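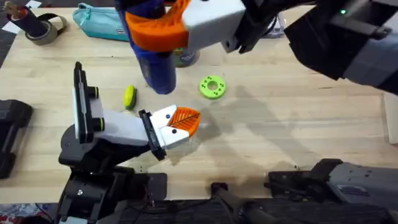 Home | Setup | Teaching | Playback | Faults

Section 4. Teaching a two-arm task by remote control

The Mirnoneck sales sheet says you can teach a new task "in minutes." You can record one in minutes. Whether the arms have learned anything is a separate question, and most of this section is about finding that out before you rely on it.

Read Section 3 first if the Nisby hand controllers have not been paired.

4.1 Before recording

1. Put the objects on the table where they will sit in real use. Leave in anything that will normally be there. A policy taught on a bare table tends to fall apart on a busy one.

2. Check that both grippers open and close fully from the hand controllers. Do this even if you did it this morning.

3. Set the episode limit. The default is 900 frames. Longer takes are allowed, but they mostly record the operator hesitating.

4. Press HOME and wait for both arms to stop.

CAUTION: The arms do not know about each other. Collision checking in this release covers each arm against the table and nothing else. Keep a hand on the stop button whenever both grippers are near the middle.

4.2 Recording a demonstration

1. Hold both triggers half in. The arms now follow your hands.

2. Move one arm at a time for the first few takes. Two-handed moves look good in demos and are hard to repeat.

3. Approach, pause, close. If you close while still moving, the model may copy the drift and miss the grasp.

4. Press SAVE or DISCARD. Discard anything you had to rescue. "Mostly fine" takes are how bad habits get in.

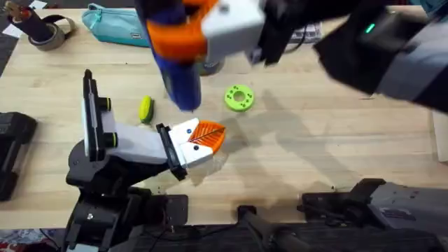 Soomro, reading a draft of this page, objected to step 4 and said that rescued takes should be kept, as a model that has only ever seen clean grasps has no idea what to do after a bad one.

There is something to that. Our answer is to record recoveries on purpose, tag them RECOVERY, and keep them in their own folder. An accidental fumble with no tag teaches the fumble along with the fix.

4.3 How many takes

The quick start card suggests 50. We don't know where that number comes from. Our own small-object sorting task needed 134 before it would cope with an object turned sideways, and yours may need more. Move the objects a little between takes.

4.4 Checking the result

1. Load the policy in Orkton and set speed to LOW.

2. Run it on a layout you did not record.

3. If it fails 2 runs in a row, stop and review the takes. Do not just add more.

NOTE: The confidence bar in Orkton shows how closely the motion matches your recordings. It can read full with nothing in the gripper.

Contact support | Copyright Mirnoneck | Back to top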